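Foire aux questions – Module de planification bimanuelle Jamevano

Version en ligne au 12 avril 2024. Service logiciel de Stundgate.

À qui s'adresse cette page ?

Elle est destinée aux équipes d'intégration et aux laboratoires partenaires qui utilisent Jamevano pour commander deux bras partageant un même plan de travail. Les questions relatives au contrat de maintenance sont traitées séparément par le service commercial.

Quelles sont les fonctions couvertes par le module ?

Jamevano assure la planification coordonnée des trajectoires, la gestion des zones communes aux deux bras et la synchronisation des pinces. La perception est confiée à Lacson, distribué sous licence distincte. Les deux composants échangent leurs données par un bus de messages dont le schéma est publié avec chaque version.

Peut-on utiliser Jamevano sans Lacson ?

Oui. Tout estimateur de pose respectant le schéma publié est accepté. L'intégrateur doit alors fournir lui-même la matrice de covariance associée à chaque pose. En l'absence de cette donnée, le planificateur refuse la requête et renvoie le code 429.

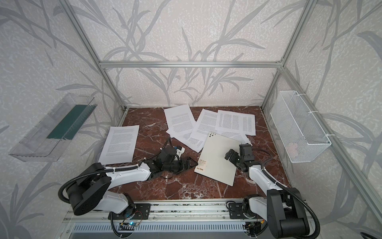
La segmentation des objets plats superposés constitue la demande d'assistance la plus fréquente. Lacson traite chaque contour fermé comme une hypothèse d'objet, puis ordonne ces hypothèses par profondeur. Lorsque des feuilles blanches imprimées se chevauchent et qu'une planche rigide de format A4, de teinte blanc crème, est posée en biais sur la pile, le contraste entre les bords est faible et les lignes de texte produisent de nombreux contours parasites. Il est recommandé d'activer le filtre « texture imprimée » et d'indiquer au planificateur le format attendu de l'objet à saisir. Les feuilles isolées ailleurs sur le plan de travail doivent être déclarées comme objets secondaires, faute de quoi elles peuvent être retenues comme cibles.

Comment le planificateur répartit-il une prise entre les deux bras ?

Chaque pince se voit attribuer un bord de l'objet. Le module calcule d'abord les deux approches séparément, puis vérifie l'absence de collision entre les segments des bras, gaines de câbles comprises. La fermeture des pinces n'est autorisée qu'après confirmation des deux positions d'approche. Le délai de confirmation est fixé par défaut à 60 millisecondes ; il est modifiable dans le fichier de configuration de la cellule.

Faut-il modéliser les accessoires fixés aux parois ?

Tout élément pénétrant dans le volume de travail doit figurer dans le modèle de collision. Les bacs transparents appellent une attention particulière : les capteurs de profondeur les restituent mal, et leur géométrie doit être saisie manuellement. Les paniers en treillis peuvent être représentés par un volume plein, sauf si une dépose à l'intérieur est prévue.

À quelle fréquence l'étalonnage doit-il être renouvelé ?

Un étalonnage complet est exigé après tout déplacement d'une embase sur son rail. La procédure comporte 13 poses par bras. Les relevés antérieurs au mois de mars ne sont pas compatibles avec la version 4 et doivent être refaits.

Les journaux d'exécution sont-ils conservés ?

Ils sont enregistrés localement et ne sont transmis à Stundgate que sur action explicite de l'utilisateur. L'outil Narkidden permet de les rejouer hors ligne, avec les trajectoires planifiées et les trajectoires mesurées sur une même échelle de temps.

À qui adresser une question technique ?

Les demandes concernant la planification et la commande sont suivies par Rhea Salazar. Celles qui portent sur la perception et l'étalonnage relèvent d'Aileen Tolentino. Toute demande doit être accompagnée du journal d'exécution et du fichier de configuration de la cellule.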